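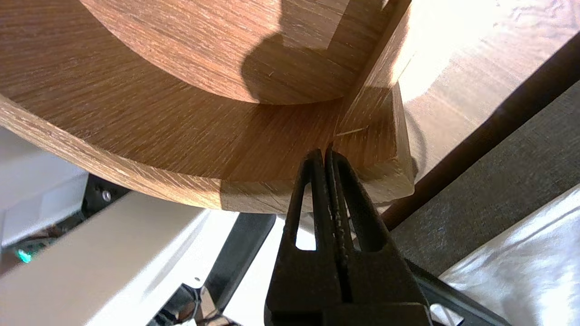

Ticket 3233 – Gripper stops short of the wooden rim

Project: Kanon (student robotics club)
Opened by: Ntombi Mabaso
Date: October 21, 2020
Status: open

Problem
When we send the arm to the grasp pose near the corner block, the fingers come up under the curved rim and then the controller reports "position error" and holds. It is the same at 60 percent speed and at low speed. On the straight test bar the same program runs without error.

What I tried
1. Restarted the controller and homed all joints. No change.
2. Checked the two black fingers against the drawing. The length is correct.
3. Lowered the target by 19 mm. The error is gone, but the fingers are then too far from the wood to close on it.
4. Changed the grip force from 70 to 60 percent. No change.

Notes
The rim is curved and the block has a corner that goes outward, so I think our approach angle is wrong there – we copied it from the Abera exercise, where the part was flat. The seam between the rim and the block is a good mark for aiming. There is a short crack in the wood just above the fingertips, so please do not raise the force before we find the reason.

Next
Teach the pose again by hand, with the wrist turned a little, and attach the new log to this ticket.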